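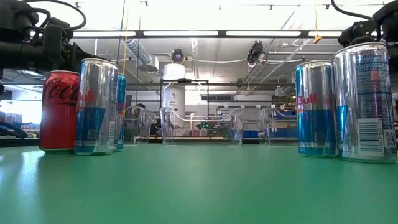
The sorting tables have been the heart of this grant from the first week, and they are where most of your money and most of our patience has gone since we last wrote. As you know, the Merkow line handles returned and mixed drinks for the small shops around Skikberg, and until this project every can was picked up, turned over and set down by hand, all shift long. The arms now do their share of that lifting on the green tabletop, and we have been deliberately mean to them in choosing what they practice on. A Coca-Cola can and a slimmer, taller Red Bull can ask for quite different grips, and the clear plastic containers are harder still, as anyone who has tried to find a glass on a sunny windowsill will understand!

We promised you an honest account of what this changes for the people who work here, so let me spend most of this letter on them. There are 14 people on the sorting crew, the same number as when we started, and 12 of them have now finished the Trurkeo training (the other two have been busy with the night deliveries and will join the next group). The training covers starting and stopping an arm, clearing a jam, and showing an arm a new kind of pick. That last part has been the great favorite. People who were rather quiet in our early meetings have turned out to have strong opinions about how a can ought to be held, and I must say they are usually right.

The crew asked for shorter turns at the table and we have agreed to them. Standing and watching a machine is tiring in its own way - more so than we guessed when we wrote the proposal - and sore shoulders have partly given way to sore eyes. We are trying out better stools and a change of task after every break. The crew has also asked who decides when an arm is taken off the line, and the answer, now written on the wall, is that whoever is standing nearest decides and does not need to ask.

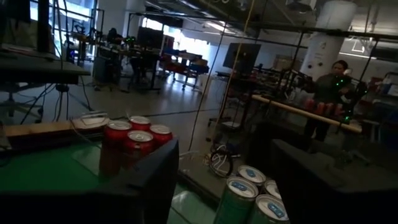 Skikberg, June 9, 2026

Packing is the second half of the work, and it is coming along more slowly. Picking one can out of a tight group, with red ones to one side and green ones close together in front, leaves very little room for the fingers, and we would like to see far fewer dropped cans before we call this part done. Agbenyega, who supply our grippers, are sending a narrower pair to try.

On money, we are within budget apart from an overrun of $2,068 on spare cables and fingertips, which we can cover from the travel line if you are happy for us to move it. Could you let us know by letter or email? The next report will reach you in August, with the crew's own comments attached in full.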